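Review: Drulato folding tables in the parish hall

Our parish bought a set of Drulato folding tables ahead of the October bazaar. They replaced the old Nowicki ones, which took two people to lift.

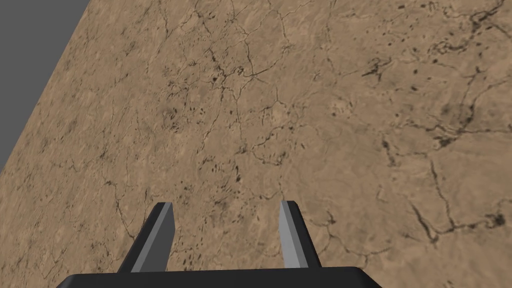

One person can carry a Drulato table by the side handle. The legs lock with a click, and the lock held when the cake stall was fully loaded.

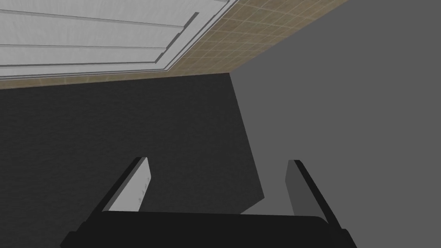 We paid $1,195 for the set, delivered to the hall door. Wiesława Wysocka runs the raffle and wanted a longer model - I think she is right. Two tables end to end leave a gap that swallows tickets. 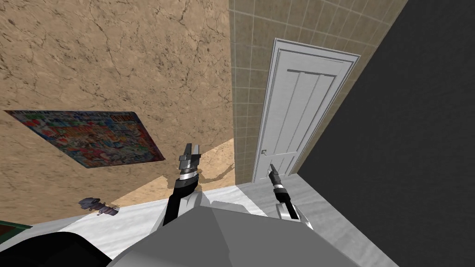 After the bazaar

Coffee wiped off easily. Candle wax did not, and one top still has a dull ring. The rubber feet left no marks on the floor. Two of them came off during stacking and had to be glued back on.

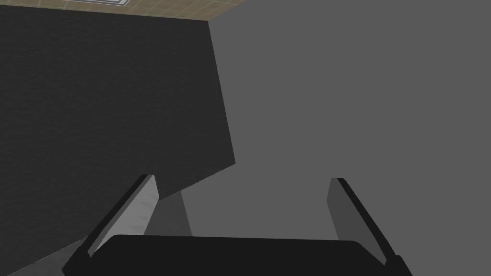

Reviewed by Urszula Zieliński

I would buy them again for bake sales and parish suppers. For the rummage sale, where people lean on everything, we still bring out three of the Nowicki tables. Spare feet are sold in packs of four.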